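Three grippers and one awkward handle

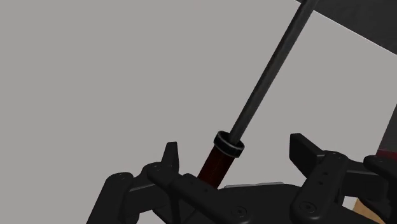

Sinan Sönmez has a rule about grippers. Before he lets anyone order one, he tries it on a long tool with a narrow handle, first in simulation and then on the bench. Blocks and tins tell him very little, he says. A long shaft puts the weight well away from the fingers, and any slack in the grip shows up at the far end.

Sönmez runs the handling lab at Famulthorpe, where small manufacturers send parts they would like a robot to pick up. In May the lab has to recommend one gripper for a packing line at Wanow. Three are on the list: a two-finger model from Keskin, a jointed one from Arketitz, and an older parallel jaw the lab already owned.

Each was put through 743 simulated grasps, with the tool's starting angle changed a little every time. A grasp counted as good if the tool stayed within 9 degrees of where it should be after the arm had moved and stopped.

The parallel jaw did worst. It dropped the tool 47 times, mostly on tilted starts, when only the edges of the pads met the handle. The Keskin held on far better but let the shaft swing during fast moves. The Arketitz, whose links fold in as they close, dropped it 15 times and kept the steadiest angle of the three.

It is also the slowest to close, and it needs more room. On a crowded shelf the outer links knocked into neighbouring items, and the team had to rewrite the approach path so that the hand came in from above.

Sönmez is careful about what the simulator can tell him. Friction is a number somebody typed in, and a worn rubber grip does not behave like a new one. The bench trials use the same tool, the same arm speeds and a much shorter list of starting angles.

The first bench results came in on 11 March 2025. The order of the three was the same, though the gap between the Keskin and the Arketitz had almost closed. Wanow has asked for a second round with gloves and bagged parts before it decides.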